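Encombe Project Report: Teaching a Gripper to Handle Soft Stuff

What we did

Our question was simple. If a policy learns from demos recorded with a hand-held gripper, does it help to record them in real, messy rooms instead of at the lab bench? We were so excited to find out! Each of us took a turn collecting, and by November we had 3000 short demos split evenly between bench and home. We set aside 14 household items for testing, most of them fabric.
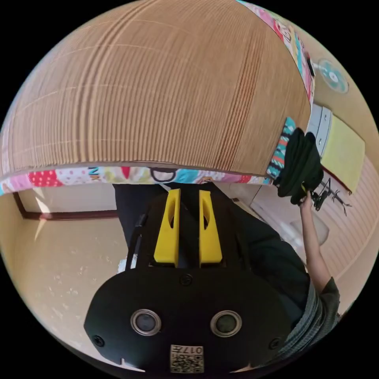 Figure 1. Home recording with gripper 017, next to a mattress or folded futon with a patchwork border.

Training used the same network for both halves of the data, which we named Bromico (bench) and Wurach (home). We ran 106 test grasps with each policy. Wurach did better on anything that folds or sags — the bench policy kept closing its fingers too early on cloth. On hard items like cups we saw hardly any gap.

Problems

We lost 2 afternoons of clips to a bad clock sync between the lenses and the finger width signal. Strong sunlight on floors also hurt tracking, and we still don't have a good fix. Next term we want to try mixing both sets, with more bedding and a lot more bags.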